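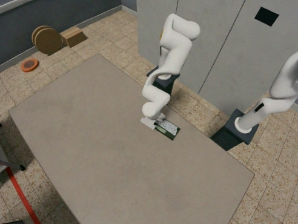
Leanne Mellor says the label queue died on her again right after lunch, same as yesterday, and could I please stop closing the ticket. Fair enough! Reopening as of 2020-02-25, ticket 877, and I'm going to keep my notes in here so whoever picks it up next doesn't start from zero like I did.

What happens: she sends a batch of shipping labels from the Tralville office to the Jusell printer, the first 17 come out fine, and then the printer just sits there with a green light like it's done. The queue on her PC says "Printing" forever. If she cancels, it says "Deleting" forever (my favorite).

Stuff I tried first:
Restarted the print spooler. Worked for one batch, then stuck again.
Swapped the network cable. No change.
Put the old driver back. Worse! Now it stopped at label one, so I went back to the new driver.
Printed the same file from my own laptop. All 28 labels, no problem, which made me feel great for maybe a minute.

So the printer is OK and the file is OK, and it's something about her PC. I compared our port settings side by side and hers was still pointing at the old address from before the Hayes office moved in with us last July. There's a forwarding rule on the router that somebody set up back then, so jobs were getting through, just the long way, and the long way gives up after 124 seconds. Her big batches take longer than that. 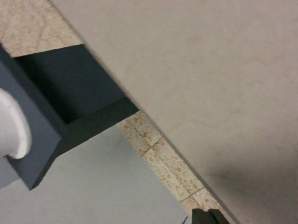

I made a new port with the right address, moved her queue over to it, and turned off the status check thing (SNMP), because it was marking the printer offline whenever it went to sleep. Ran the full batch twice from her desk and got every label both times. She's going to try the Aton orders this afternoon, and those are the biggest ones we do.

Still to do: I want to kill that forwarding rule, but I have no idea who else is still printing through it, so I'm leaving it on until I've checked the other PCs in shipping. If your labels stop partway, send me your PC name and don't bother reinstalling anything.

Status: waiting on Leanne.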